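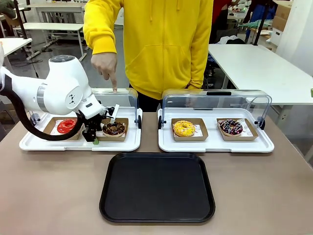
Photo: Nghĩa Khúc

Wed 4 October

So I have become a person with opinions about donut cases. I blame the bake table we've been planning since September (more on that when the flyers are back from the printer!), because you can't put a tray of glazed anything out in the open for a whole afternoon and expect people to want it.

I went back and forth between a plain cake dome and the kind with a hinged clear lid, and the hinged kind won. White tray, raised rim, curved acrylic cover that swings up and back. You don't have to find somewhere to set the lid down, and if you've ever balanced a glass dome on your hip while someone picks between red glaze and chocolate with sprinkles, you know why I care. I like a handle on the top edge too, for sticky fingers.

My other discovery is the brown paper trays. Line them with a bit of white paper and even one lonely donut looks like it came from a proper bakery! Rekha Chettiar gets hers in packs of 100 and swears she'll never run out. I used 2 last night just for toast.

Still undecided: whether to do labels. Red looks like cherry to me and strawberry to everybody else, so maybe yes. If you have a favorite glaze that stays shiny past lunchtime, please leave it in the comments, mine goes dull by noon.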